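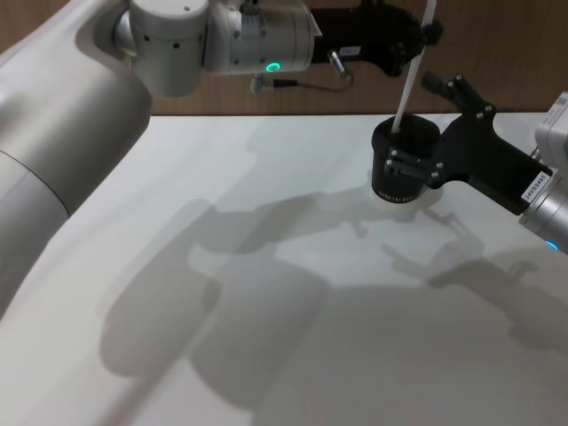 Page last changed: April

Buying the second arm: why the first budget is the wrong one

Proposals to purchase robotic equipment tend to arrive at a budget meeting with one large figure at the top and a number of small ones underneath. The large figure is the arm. In the view of this author, the small ones deserve most of the meeting.

The college's catering and hospitality department put forward its plan for a two-armed drinks station last year. The request was for 3,593 pounds from the general equipment fund, to top up a grant which already covered the arms themselves. The paper ran to a page and a half. It was approved on a Wednesday afternoon in less time than was spent on the replacement of the lecture theatre blinds, and I voted for it.

I would vote for it again, but I would ask for a different paper.

The work itself is modest. A cup of coffee with a lid and a straw is a thing that any first-year student can hand across a counter without thought. For a pair of arms it is a chain of separate tasks, each with its own way of going wrong. A paper cup will give under a firm grip. A straw is light, narrow and easily knocked, and the opening in a lid is small. Anyone who plans to teach with such equipment should expect to spend the greater part of the first term on matters of this size, and should budget for the staff hours accordingly.

The paper before us allowed for 30 hours of technician time. Hanan Abu Hammour, who had charge of the installation, had asked for considerably more, and her note to that effect was attached as an appendix. It is a fair criticism of the meeting, myself included, that the appendix was not discussed. Her hours were used up before the end of the first half-term, and the remainder came out of the allowance for repairs.
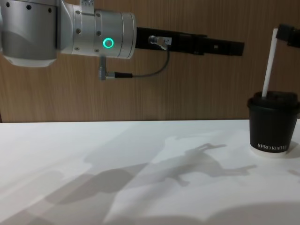 What the quotations left out

Three suppliers were approached. Proltden offered the lowest price for the gripper fittings and the longest wait. Drurklow offered a full service contract, renewed yearly, at a rate which would have overtaken the cost of the fittings before long. Vallow quoted in between and was chosen.

None of the three quotations included spare cables, and the college did not ask. Cables and connectors are worked every time a joint turns, and it would be prudent to treat them as one treats tyres on a minibus - as something to be bought again. The first order for spares came to 972 pounds. It was not an unreasonable sum, but it had no budget line, and it was found by delaying another department's purchase. That department was entitled to feel aggrieved, and said so.

Nor did any quotation mention cups, lids and straws. These are cheap, and for that reason they are left out of plans altogether. Yet a teaching station consumes them daily, and a change of cup is a change to the task. A different taper or a deeper rim may mean that positions have to be set again. The sensible course is to agree on one cup, buy a year's supply, and write its particulars into the plan beside the particulars of the gripper.

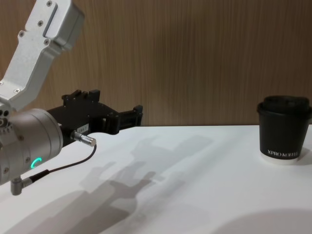 A better form of request

It has been put to me that close questioning of this sort will discourage departments from asking for anything new. I have some sympathy with the point. A small department does not have a purchasing officer, and a form of twenty pages would be an effective way of saying no.

I would propose 2 additions to the present form. The first is a table of running costs over the expected life of the equipment, including consumables, spares and training, to be signed by the person who will operate it. The second is a plain account of what the equipment will be doing in an ordinary week. If the author of a request cannot describe that week, the purchase should wait a term.

There is also the matter of pace. The Yeh building has room for a further station, and a request for one is expected in the next round. I hope it will be held back until the existing pair has completed a full teaching year and its costs are known. Equipment of this kind is easily admired on an open day, and a demonstration says little about what the thing will cost to keep.

Members who wish to comment on the proposed changes to the form may do so in writing before the next budget round opens.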